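The Night Ferry to Zollholm

I only took the job at the Ollero because my unemployment had run out and my sister was tired of me on her couch. Night steward on a ferry, 31 cabins, one bar, one vending machine that ate quarters. How hard could it be? My aunt had done the same run for 17 years and she said the trick was comfortable shoes and never, ever playing cards with the truckers.

I played cards with the truckers my second night out (of course I did) and lost 60 bucks before we'd cleared the breakwater.

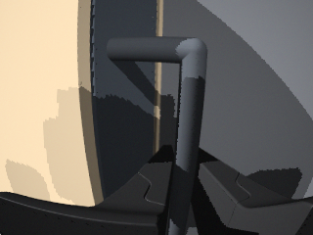
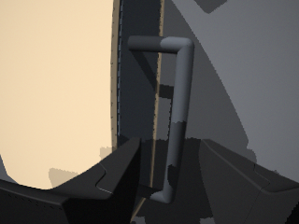
My aunt, when I called her from the purser's desk to confess, told me that sixty was cheap, that she'd lost a winter coat her first month, and would I please stop crying and go check on the lady in cabin nine.

I wasn't crying. I had a cold. But how did she know about cabin nine?

I mean it, I hadn't said one word about cabin nine. I'd been dreading it all evening, though, because it was booked every single night of the month under no name at all, just a dash on the list, and the day steward had stuck a note on my locker that said tea at two, don't knock, leave it on the floor. So I asked my aunt straight out, who's in nine? And she said, oh, honey, is it still only a dash? Then the signal went, the way it always does past the Stoler light.

So at two in the morning there I was with a tray, walking down that awful orange carpet with the whole boat leaning under me. I'd put a cookie on the saucer. It wasn't on the note, but it seemed mean to bring a person tea in the middle of the night with no cookie.

I set it down and I didn't knock. I did stand there, though. I'm nosy, I've always been nosy, I read other people's mail when I was a kid. And from inside somebody said, very politely, "Is that ginger?"

I said it was.

"Your aunt never brought ginger," the voice said. It was an old voice, kind of scratchy and pleased. "Eleven o'clock news, did you hear it? Is it still blowing at Doherty?"

I told her I hadn't heard the news but it was blowing pretty good right here, and she laughed, and then I swear the boat got steadier. I know how that sounds! The truckers noticed too, because when I came back up one of them had built a little house out of the deck I'd lost to him, and it was standing.

At five I went down for the tray. The cup was empty and rinsed. The cookie was gone. On the saucer was a stack of old bills, soft as cloth, the kind with the big portraits they don't print anymore. I sat down on the orange carpet and went through them twice. 400 dollars. I looked at the door for a long time and then I said thank you to it, feeling stupid, and there wasn't any answer except the engines.

We tied up at Zollholm a little after six. I stood at the ramp and said good morning to every passenger, and I watched for an old woman the whole time, and I saw kids and bikes and a man with a cello, and then the ramp was clear and the cleaners were coming on.

I asked the purser if I could write something in on the list next to nine. He pushed the pen across without looking up. I thought about it until he wanted the pen back, and then I wrote "likes ginger" after the dash, and went to find some breakfast.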